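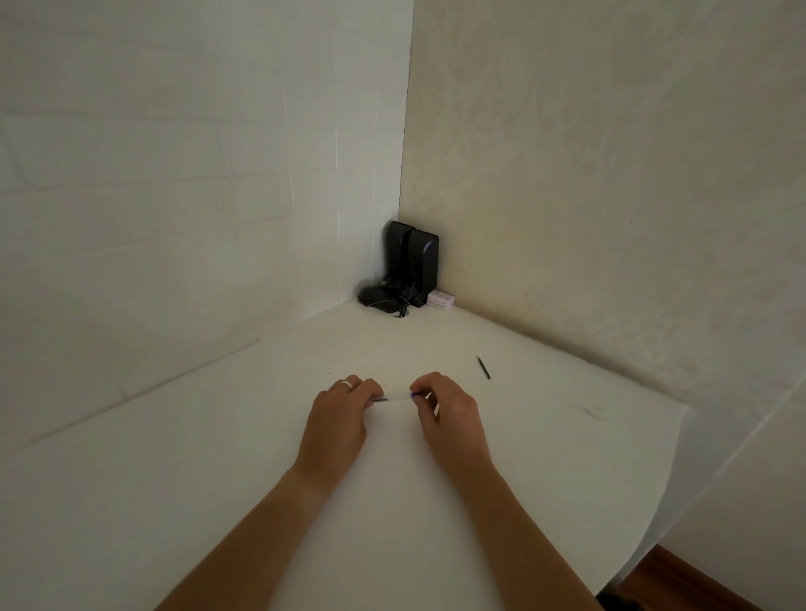 Clear barrel, blue refill, white desk.

Search this forum
Enter keywords
Advanced search

Re-recorded hits on dance band compilations — how do you tell?

shellacsam
Picked up a double CD of Vasić and his orchestra at a church sale. The sleeve says "original recordings." I have the first pressing of "Clustdale Moon" on 78 and the CD version is 4 seconds longer, with a clarinet where the muted trumpet ought to be. So either my record player has opinions or this is the later remake. Does anyone have a reliable way to sort these out without buying everything twice?

Nurnetow_Nell
You will buy everything twice. I have 700 records and I'd say a good part of them are the same songs wearing a different hat.

For Vasić, listen to the vocal refrain. On the early sides the singer comes in after a full chorus from the band, sings once and sits down. On the remakes she's in by the second line and you can't get rid of her.

tenor_horn_tom
Disagree about the refrain. There are early sides where she opens the song, "Letter from Astilton" for one. Arrangement tells you very little. Look up the matrix number.

Nurnetow_Nell
He has a CD, Tom. What matrix number is he supposed to look up, the barcode?

tenor_horn_tom
The booklet, if it's any good, lists them.

shellacsam
The booklet is one sheet, folded. It has a photo of a ballroom and a list of other CDs I could be buying.

gramfan52
Speed is worth checking before anybody gets too excited about 4 seconds. Plenty of transfers were done slow. Play a note on a piano against both and see if the key matches. Of course that won't explain the clarinet.

Senad Stojanović
I put together the song list that gets passed around for this band, so blame me for whatever's wrong in it. "Clustdale Moon" was done twice. The first is the trumpet one. The second was made in December, years later, with a smaller group, and the clarinet has the tune after the first vocal. What you have on CD is the second. The company that issued it probably had a clean tape of that one and a scratchy disc of the other, and went with the one that needed no work.

The list is up to 200 entries and I've marked the remakes with an R. Tom is right that "Letter from Astilton" opens with the vocal.

tenor_horn_tom
Thank you.

Nurnetow_Nell
One song! I'll give him one song. My rule still works on the rest of the ones I own.

shellacsam
Thanks, Senad. Is it bad manners to say I like the remake better? Her voice had dropped a bit by then and she sounds like she's read the words before singing them.

gramfan52
It's allowed. Just don't say it at a record fair.

tenor_horn_tom
The trumpet version is the better record. The remake drags in the middle and the ending is a fade, on a song that already had a perfectly good ending.

Nurnetow_Nell
I can't stand a fade either — mark the calendar. Sam, does the second disc have "Half Past Goodnight" on it? I've only got it with a crack through the first minute.

shellacsam
Track 9. Clarinet again, I'm afraid.

Senad Stojanović
Then that's an R as well. I had it down as a single recording, so I'll fix the list tonight. Could you post the running time off the sleeve?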